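Sports journalism, wk 6. Reporting golf from the course

Match report first, colour later. 481 words max for the Sillgate exercise, the sub cuts from the bottom.

Leaderboard: always to par, then total. Check it agains the official card, not the big screen. Ties = "T" plus position.

Walking the course. You can't see it all. Pick one group, stay with it to the 9th, then back to the media tent for scores. Notes by hole number, not by time.

Amateur events (Vostby Open etc) - crowd of more than 1,000 on the last day, still hardly any press. Good for access. Ask for the starter's sheet early.

Quotes: get them at the scorer's hut. Short questions. No "how did that feel". 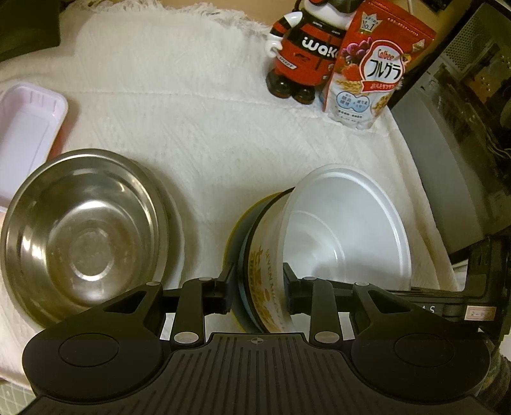
A reply on the course board says staying to the 9th is too long if your group is well off the pace, and switching at the 6th gets you nearer the leaders. Fair, but note down who you left and there score.

Next wk: writing the preview. Read the Grotik handout, p. 43.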